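Chapter 6

Holding Things Together: Seams, Stitches and the Cost of a Gap

Every made thing is an argument between its pieces, and the seam is where the argument gets settled. Most of us notice a seam only when it loses. The pants split at a wedding, the tent lets in the rain at 2 in the morning, and suddenly everyone has opinions about thread.

This chapter is about thread. It follows Chapter 5, on glue, which some of you will have finished with your fingers still attached to the book.

Consider the Maglaya grain sack, a plain cloth bag that was sewn shut by hand for 60 years in the river port of Cadow. The sewers used one long running stitch across the mouth. It was quick, it used little thread, and it had a single flaw: cut it anywhere and the whole row slid open. Dock workers knew this. So did the mice. When the Gristari mill took over the contract one January, it ordered that every sack be closed with 14 separate stitches, each tied off by itself. The sewers complained that the work took far longer, and they were right. The mill complained about the price of thread, having apparently forgotten who gave the order. But a sack with one broken stitch now leaked a handful of grain instead of emptying itself into the harbor.

Keep the two kinds apart in your mind, for they return all through this chapter. A continuous stitch shares the pull along its whole length and fails all together. An interrupted stitch carries its own small stretch of the load and fails alone. Bookbinders, sailmakers and surgeons have each had this quarrel, mostly without knowing that the others were having it too.

Thread also pulls on whatever it holds. Draw it tight and a flat material bunches up beside the knot -- tailors call this puckering, and charge to remove it. Leave it slack and the edges wander off. The right tension depends on the material, the thread and, in the Trilonon test we will meet on the next page, on how recently the sewer has had lunch.

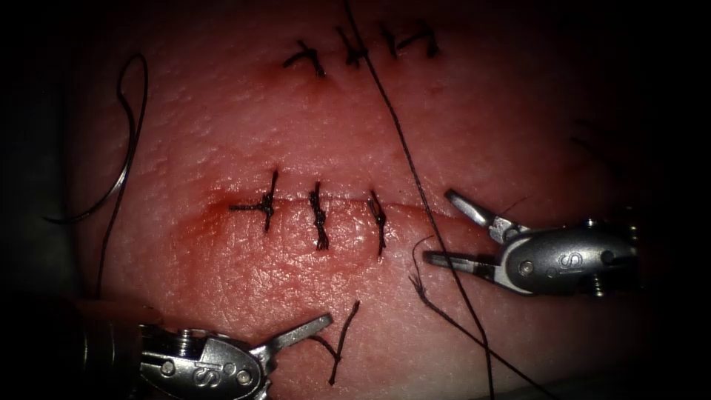 Interrupted stitches in a pink practice pad, with slight puckering near the knots.

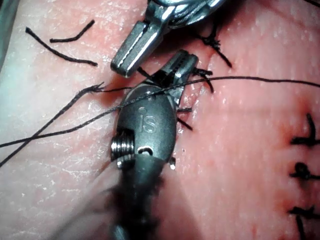

6.1 What You Should Be Able to Do

By the end of the chapter you should be able to tell a continuous stitch from an interrupted one by looking at a finished seam, and say which you would choose for a sack, a sail or a shirt cuff. You should also be able to estimate how far a seam will open when one stitch breaks.

You will need a needle, strong thread and 10 strips of cotton cloth. Old shirts will do. Ask first.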